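Prurnby Economics Circle – Frequently Asked Questions

Search this site Search Go

Reading time: 4 minutes

Everything people ask us about interest rates, bonds and why a bond fund can lose money, gathered on one page. We love these questions, so keep sending them in!

Do I need to know any economics before I come along?

No. If you have ever had a savings account or a loan you already know more than you think. We start each autumn in October with the plainest question going, which is what an interest rate is for, and it usually fills the whole evening (and spills into the car park afterwards).

What is the difference between the bank rate and the rate I pay?

The bank rate is set by the central bank and applies to the money that ordinary banks keep with it. Your mortgage or card rate is set by your lender, who looks at the bank rate, at what it costs them to borrow for two or five years, and at how likely you are to pay it back. That is why a fixed mortgage can get cheaper in a month when the bank rate hasn't moved at all. Lenders are pricing in where they think it will go next.

Why do bond prices fall when interest rates rise?

This is our favourite, and it is lovely when it clicks. Say you hold a bond that cost £2000 and pays you 3 per cent a year, so £60. Now new bonds come out paying 4 per cent. A buyer with £2000 can get £80 a year from one of those, so why would they give you the full £2000 for yours? They'll want it for less. The £60 stays the same, and the price drops until the deal is as good as the new one. Run it backwards and you get prices rising when rates fall.

But if I keep the bond to the end, have I lost anything?

You get your £2000 back, provided the issuer can pay. What you gave up is the better rate you could have had in the meantime, and anything that inflation has taken off the money's buying power. People argue about whether to call that a loss. We have had whole evenings on it and would happily have another.

What is a real interest rate?

The rate you are paid, less inflation. If your savings earn 3 per cent and prices go up by 5, your real rate is minus 2. Your balance has gone up and it buys less. A quick way to test any savings offer is to write the inflation rate next to it in pencil before you get excited about it. 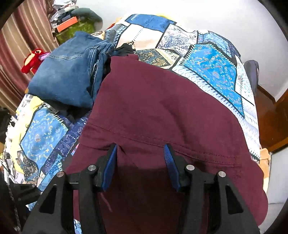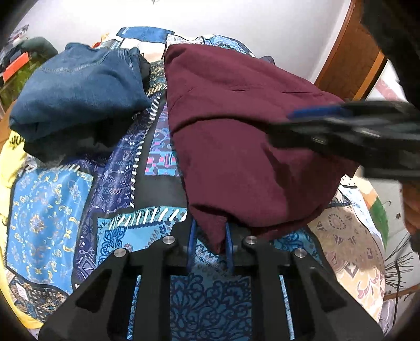
One small warning about that test: the inflation figure in the news looks back over the past year, while your savings rate runs forward. Strictly speaking you want the inflation you expect, and that is a guess, however well dressed. Some government bonds are linked to a price index and save you part of the guessing, though their market prices still move about before they mature.

What is a yield curve, and why does everyone fuss when it turns upside down?

Plot the yield on government bonds against how long they have left to run, from a few months up to thirty years. Most of the time the line slopes upwards, as lenders like to be paid more for waiting longer. Now and then the short end sits higher than the long end. That tends to happen when people expect rates to be cut, often with a slowdown in mind. It has come before recessions often enough to be worth watching, but it makes a poor calendar – the gap can be long, and sometimes the slump never turns up.

Which book should I start with?

We use Þorgeirsson's "Lending and Waiting", all 381 pages of it, but please don't be put off! Chapter 3 alone will carry you through our first few meetings. The Pimeck edition has the clearer charts. The older Serkik one is fine too, though the page numbers won't match ours.

Can you tell me which bonds to buy?

Sorry, no. We are a study circle and we don't give personal advice. We can help you read a fund fact sheet and work out what "duration" means on it, so that you know what to ask somebody who is qualified.

What does duration mean, then?

Roughly how sharply a bond or fund reacts when rates change. With a duration of 7, a rise of one percentage point knocks the price by something near 7 per cent. Longer bonds mostly have higher durations. Try it on a fund you already own, it's strangely good fun.

Contact: Prurnby Economics Circle, PO Box 2181, Prurnby | © Prurnby Economics Circle | Back to top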